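Dos brazos para ordenar la despensa

Cuando Ebuka Oyewole me invitó a pasar la mañana en el taller de Clornmont, yo esperaba una demostración de esas con música y humo. Me encontré con café, galletas y el Kidico, un kit de dos brazos sobre un raíl que se alquila por 600 euros al mes y que, según me contó con mucha paciencia, cualquiera con ganas de leer el manual deja montado en dos tardes (yo, que soy torpe con los tornillos, diría que en tres).

Lo que más me gustó fue el trato. Con el alquiler viene Struan MacRitchie al teléfono, y eso vale lo suyo: lleva más de cinco años afinando pinzas y contesta sin prisa, aunque la pregunta sea tonta – y las mías lo eran. El programa, llamado Semple, me pareció menos amable; los menús piden a gritos una traducción decente.

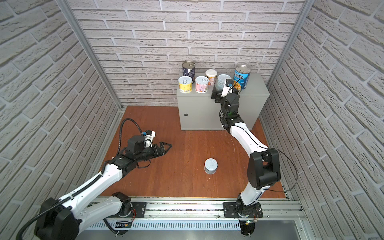

Los dos brazos del Kidico, con las latas sobre el armario gris y una más en el suelo de madera.

Las cámaras de las muñecas van incluidas. El armario se compra aparte, y Oyewole promete una versión más corta del raíl para marzo.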